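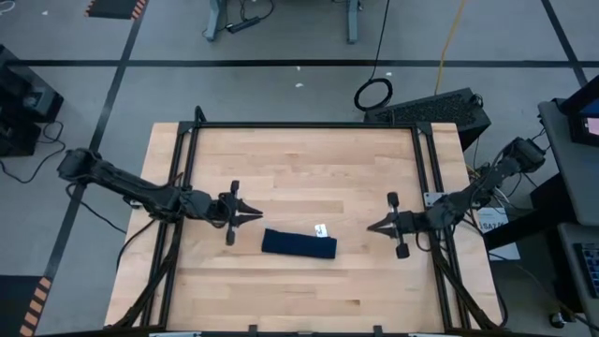
Jalen Strickland wrote in to ask why the headbands and socks in the drawer come undone an hour after they go in, and whether there is a fold that holds. There is, and it takes less time than rolling.

The method works for any small, soft piece: headbands, ankle socks, neck warmers, thin winter cuffs. The aim is a flat rectangle with the edges lined up.

What you need

A hard, flat surface. A wooden tabletop is good. A bed is too soft and the edges will creep.
A shallow drawer or a box 6 inches deep.

Folding a headband

1. Lay the band down and smooth it with the side of your hand, working from the middle out to the ends.
2. Turn it so the seam sits at one end. A seam in the middle leaves a lump.
3. If there is a sewn-in tag, pull it straight and let it stick out at a corner. You can then find the washing instructions without opening the fold.
4. Bring one end over to meet the other. Press down and hold for a moment.
5. For a wide band, stop there. For a narrow one, fold once more the same way.

Folding socks

Lay one sock on top of the other with the toes together. Fold the toes up to the cuff, then smooth. Don't turn one cuff over the pair – that is what stretches the elastic. Long socks need a second fold.

Filling the drawer

Stand the pieces on edge in a row, folded side up. Start at the back and work forward. Stop when the row is 80 percent full, or you will drag out three pairs every time you want one. Dark colors are easy to mix up, so keep navy and black in separate rows.

If the row leans, put a piece of stiff card behind the last item. The Skosora drawer dividers also work, but they are tall and may need trimming.

A full drawer takes me 20 minutes the first time. After that I fold as things come off the drying rack and put them straight in. Fleece is the one fabric that springs back whatever you do. Lay those pieces flat in a stack at the side of the drawer, thickest at the bottom.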